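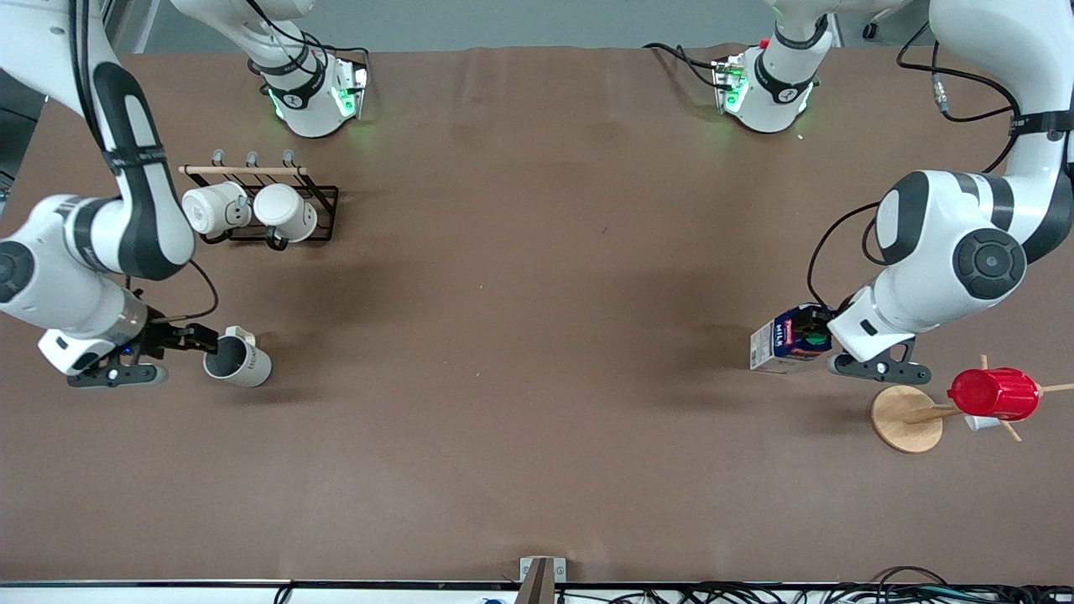 Unter Simultangebrauch versteht man die regelmäßige Nutzung eines gottesdienstlichen Gebäudes durch zwei oder mehr rechtlich selbständige Religionsgemeinschaften. Der Begriff stammt aus dem konfessionellen Vertragsrecht der frühen Neuzeit und bezog sich zunächst auf den Kirchenraum selbst, also auf Altar, Kanzel, Geläut und Begräbnisplatz. In der heutigen Praxis reicht er weiter. Neben die res sacrae treten Nebenräume, Heizung, Schließanlage und das gesamte bewegliche Gebrauchsgut bis hin zum Geschirr. Weiße Becher an einem schwarzen Metallständer mit Holzstab, ein weiterer daneben auf der Tischplatte: Gegenstände dieser Art tragen in der Regel keinen Eigentumsvermerk und werden in Nutzungsverträgen selten erfasst, obwohl ein erheblicher Teil der in der Literatur dokumentierten Streitfälle bei ihnen beginnt. Das vorliegende Kapitel behandelt deshalb das Sachinventar gleichrangig mit dem Raum.

7.1 Abgrenzung

Vom Simultangebrauch im engeren Sinn sind drei verwandte Formen zu trennen. Beim Gastrecht überlässt die Eigentümergemeinde den Raum auf Widerruf; ein eigener Anspruch der Gastgemeinde entsteht nicht. Bei der Miete liegt ein Schuldverhältnis mit festem Entgelt vor, das sich nach allgemeinem Zivilrecht richtet. Beim ökumenischen Zentrum schließlich besteht von Anfang an gemeinsames Eigentum oder ein gemeinsamer Träger. Der Simultangebrauch steht zwischen diesen Formen: Die berechtigten Gemeinden sind in der Nutzung gleichgestellt, im Eigentum häufig nicht.

Für die Einordnung eines Einzelfalls ist die Bezeichnung im Vertrag nicht maßgeblich. Zu prüfen sind Dauer, Widerruflichkeit, Kostenverteilung und die Frage, wer über bauliche Veränderungen entscheidet.

7.2 Der Fall Grosdale

Die Hafenstadt Grosdale eignet sich als Ausgangsfall, weil hier alle genannten Merkmale nacheinander aufgetreten sind. Eigentümerin der Kirche war eine anglikanische Auslandsgemeinde mit zuletzt 752 eingetragenen Mitgliedern. Sie räumte einer lutherischen Gemeinde, deren Mitglieder überwiegend auf der Werft Kallio beschäftigt waren, zunächst den Sonntagnachmittag ein. Eine schriftliche Abrede fehlte. Nach 38 Jahren unbeanstandeter Nutzung verlangte die Eigentümerin erstmals einen jährlichen Beitrag von 2.000 Euro zu den Betriebskosten.

Die lutherische Gemeinde bestritt die Zahlungspflicht und berief sich auf Herkommen. Sie machte geltend, die lange Übung habe das ursprüngliche Gastrecht in ein Mitbenutzungsrecht umgewandelt. Die Eigentümerin hielt dem entgegen, bloße Duldung begründe kein Recht, gleich wie lange sie andauere. Beide Positionen sind in der älteren Lehre vertreten worden (vgl. Abschnitt 7.4).

Beigelegt wurde die Auseinandersetzung durch eine Vereinbarung vom 18. Dezember. Sie enthält einen Zeitplan, einen Kostenschlüssel nach Nutzungsstunden und ein Inventarverzeichnis in 2 Spalten, getrennt nach Eigengut und Gemeingut. Gegenstände, deren Herkunft sich nicht klären ließ, wurden dem Gemeingut zugeschlagen. Hierzu zählten sämtliche Stühle der Sakristei, die Liedertafel und der Inhalt der Küchenschränke.

7.3 Vergleichsfälle

Der Vertrag von Clillach geht einen anderen Weg. Er verzichtet auf ein Verzeichnis und stellt eine Vermutung auf: Was sich länger als ein Kirchenjahr im Gebäude befindet, gilt als gemeinsam. Die Regelung ist einfach zu handhaben, führt jedoch bei Leihgaben und Stiftungen zu Ergebnissen, die dem Willen der Geber widersprechen können. Liturgisches Gerät und Paramente sind daher ausdrücklich ausgenommen.

In Graltis wurde die Verwaltung einem eigenen Zweckverband übertragen. Der Verband ist Besitzer des Inventars, während das Eigentum am Gebäude bei der Stifterfamilie verblieb. Die Jahresrechnung wird jeweils im September vorgelegt. Auf die haftungsrechtlichen Folgen dieser Konstruktion geht Kapitel 9 ein.

7.4 Herkommen und Duldung

Als Herkommen gilt eine gleichmäßige Übung, die von den Beteiligten als verbindlich angesehen wird. Das zweite Merkmal bereitet die größeren Beweisschwierigkeiten. Kirchenbücher und Sitzungsprotokolle halten fest, wann ein Raum benutzt wurde, äußern sich aber kaum dazu, in welcher Rechtsüberzeugung dies geschah.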